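The Price of a Pair of Hands

The quotation from Treltia arrived in January, nine pages of it, and I read the whole thing over a pot of tea with the kind of attention I normally save for a new cookery book. I had asked for a price for one arm, one gripper and somebody to come and set it all up. What I got was a small education in everything else that has to be paid for when you decide that a machine might help with the washing up.

I should explain that I look after the buying for Moulin, a group of lunch kitchens that is bigger than it was and still smaller than people think. We have bought ovens, dishwashers, a van or two and (in a weak moment) a very handsome coffee machine. With all of those you look at the price, add the delivery, find out who mends it and sign. I had rather hoped that a robot would be the same sort of purchase with a longer cable, and for a week or so I carried on as if it were.

It was a supplier at Gredodero who gently put me right, and I have been grateful ever since. The arm, they told me, is the part everyone asks about and the part that gives the least trouble in a budget. It has a list price and a warranty and it will turn up in a crate. The money goes on the place where the arm meets the job – the fingers, the brackets, the cables and where they run, the stand it is all fixed to, and above all the hours of patient work by people who know what they are doing. Ask to watch some of that work before you order anything, they said, and take a notebook. So I did.
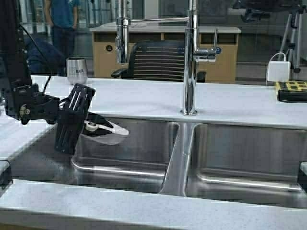
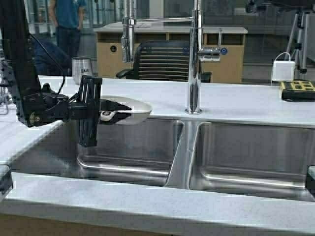

Slotted black fingers at a double sink, with a white speckled worktop all round.

I filled a good deal of the notebook, and most of it was about sinks. I have stood at one for a fair part of my life and had never thought of it as a difficult place, but consider it from the point of view of somebody planning for a machine. Steel is shiny and throws the light about. A tall tap takes up the very air you would like the arm to pass through. There is a divider to clear, there are curved corners for small things to slide into, and there is water, which has to be kept well away from anything with a plug on it. Every one of those turned up later as a line in somebody's price.

When I got home I went back to the Treltia quotation with a pencil and began again. Spare fingers had been left out altogether, so I asked for three sets, and was quoted 67 pounds a set, a good deal less than I had feared. Covers for the joints were listed as optional. I moved them, quite firmly, to the other column. Then there was training, which I had skimmed over the first time as one does, and which allowed us 99 hours of an engineer's time spread over the first season. Drernix, who had quoted for the same job, allowed 228 hours and charged more for the lot, and on my first reading I had put them at the bottom of the pile for it. They have since crept back up.

What I have come to like is a budget in three pots. The first is for the equipment itself, and it is a pleasure to fill in. The second is for the room: the sockets, the lighting, the bit of worktop that has to come out or go in, and the extra basin you will want so that your staff can carry on working while the machine is being taught. The third pot is for time, and mine is now larger than the first, which made our accountant put down her biscuit. I also keep a little aside for broken crockery. It seems only fair, as we have always allowed for it with the human staff.

If you are starting out on the same road, do ask each supplier what happens in the second year. Some include software updates and some charge for them by the month, and the difference can be more than the cost of a decent dishwasher. Ask, too, whether you may hire before you buy. Drernix were open to it and Treltia are thinking it over, and I have asked both to price a hire period that covers our busy stretch before the summer. I expect their answers by the end of April, and until then the pencil stays on my desk and the order form stays in the drawer.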